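Section 2. Folding a scarf on the table

Before you start

Clear the middle of the tabletop. Small items such as a lidded box can stay at a rear corner. The Rorano folding guide assumes a rectangular scarf, with or without a fringe.

1. Lay the scarf on the table and find both short ends.

2. Shake out any bunched part. Pull the fringe straight by the fabric above it.

CAUTION: Do not pull on the tassels. They can come loose from the weave.

3. Smooth the cloth from the center toward the ends. With a check pattern, line up the stripes with the table edge.

4. Fold lengthwise, long edge to long edge. Fold again end to end, keeping the fringe on the outside.

Note: A scarf left partly over the front edge will slide as you work. Bring all of it onto the top before step 3.

5. Press flat with an open hand. Place no more than 900 g on top if you leave it overnight.

A checked scarf before step 2:
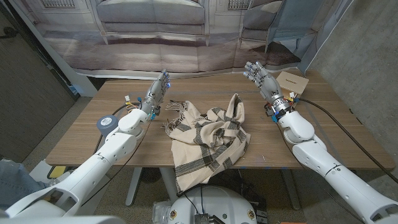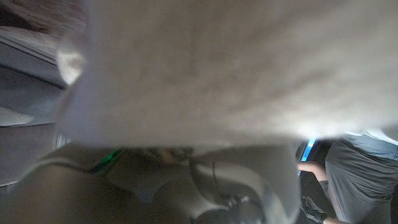
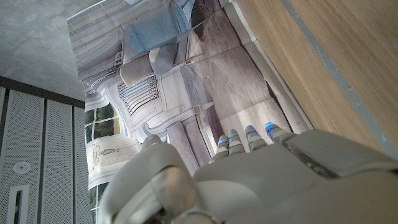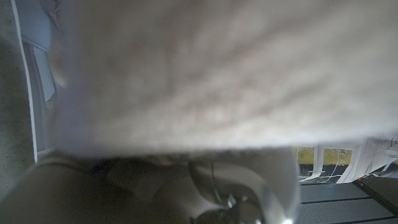

Dornham, December

Storing

Put the folded scarf in a drawer or on shelf insert 518. Keep the fringe clear of the drawer runners. Refold along a different line every 2 months so the creases do not set. Questions about this section go to Dineo Visser at the Dornham office.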